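Preguntas frecuentes: presupuesto y compra de equipos para recoger demostraciones y automatizar tareas domésticas

Proyecto Ballus. Última actualización: 20 de diciembre de 2025

¿Por dónde empiezo si tengo poco presupuesto?
Por las tareas, siempre. Antes de mirar catálogos, escribe qué quieres que haga el robot y con qué objetos. En Ballus empezamos con ordenar el botiquín de casa, y esa lista nos cambió media compra (¡para bien!).

¿Hace falta comprar el brazo desde el primer día?
No. Nosotros empezamos con cámaras de cabeza y personas haciendo la tarea con sus propias manos. Es la parte más barata del plan y enseña muchísimo: dónde se agarra una cesta, qué envases se tapan unos a otros, cuánto espacio libre necesita la mano. El brazo lo pedimos en mayo, ya con las ideas claras.

¿Qué objetos conviene incluir en las pruebas?
Los de verdad, con sus brillos y sus formas incómodas. Un blíster refleja la luz, el algodón cede al apretarlo y una caja de cartón se aplasta si la pinza cierra con demasiada fuerza. Si vas a pagar por una pinza, que el proveedor te la enseñe con cosas así y no con cubos de plástico.
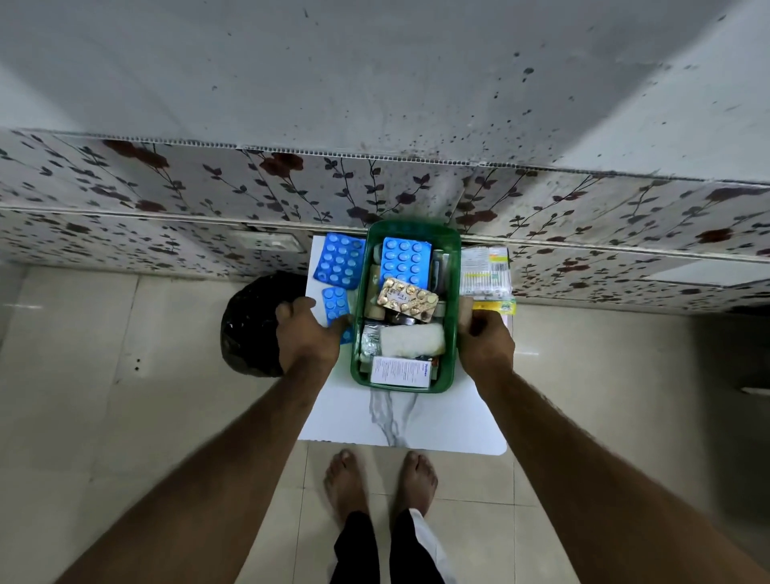

Tarea «botiquín»: las dos manos en los bordes de la cesta verde, con blísteres dentro y fuera.

¿Una pinza o dos?
Depende de tu lista. Para sacar una caja suelta, con una basta. Para mover una cesta cargada, a nosotros nos convence más el par, y Wálter Huamán, que lleva las compras, lo presupuestó así desde el principio - sale más caro, pero amplía mucho el tipo de tareas.

¿Cuánto costó vuestro equipo?
El presupuesto de Starbridge fue de 3.297 euros y el de Gilani, de 3.691, este último con montaje y formación. Elegimos Gilani. Son precios de nuestro pedido, para un equipo pequeño de laboratorio; pide siempre los tuyos.

¿Qué gastos se suelen olvidar?
Baterías de repuesto, tarjetas de memoria, soportes y, sobre todo, horas de revisión de vídeo. Humaira Afridi recomienda reservar un 15 % del total para imprevistos, y nosotros lo gastamos entero.

¿Cuánto tarda en llegar el material?
Las cámaras, 10 días. El brazo, bastante más. Pregunta también por el plazo de las piezas de recambio, que rara vez aparece en la oferta.

¿Puedo ver vuestra hoja de cálculo?
¡Claro! Escribe a Naheed Lashari desde el formulario de contacto y te manda la plantilla vacía, con las fórmulas puestas.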